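Moving a small rented workshop in December – how to keep small parts in order?

Zahira Krishnan
Posted on Tuesday, August 31, 2021

I must move from Prellham to Wusgate in December. I repair sewing machines and I have 220 small drawers of screws, springs and caps. The mover asks 1,120 for one day, and he does not want to carry drawers which are full. Must I empty all of them?

Barnari
No need. Put stretch film around each cabinet two times and carry it upright.

Hầu
I would not trust only film. In my last move one cabinet fell on its face and I was sorting for 6 evenings. Please empty the top rows into zip bags, with the drawer number written on each bag. The bags go in boxes, and the heavy ones stay below. At the new place, sort on a wide shelf with a raised level behind or above it, so the trays do not take your working space.

Yellow shelving and a grey carpet floor, in the first and third: 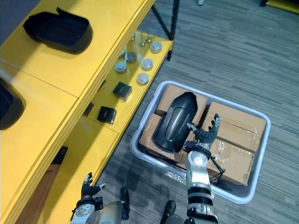
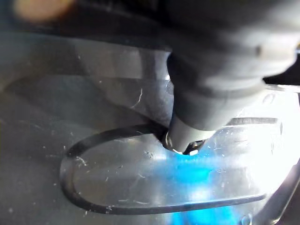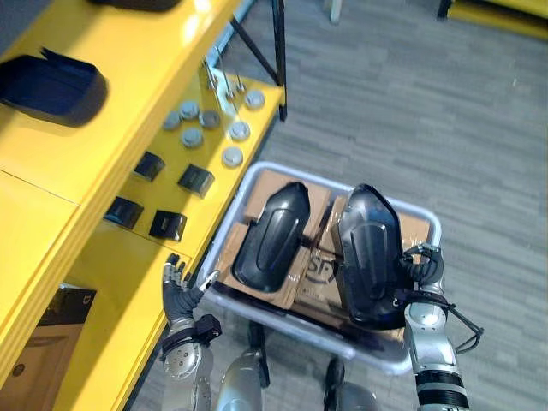

About the price – ask if it includes the stairs. Mine did not, and I learned this at the door. Also ask for the insurance paper before you pay any deposit, and keep the machine heads in your own car if you can.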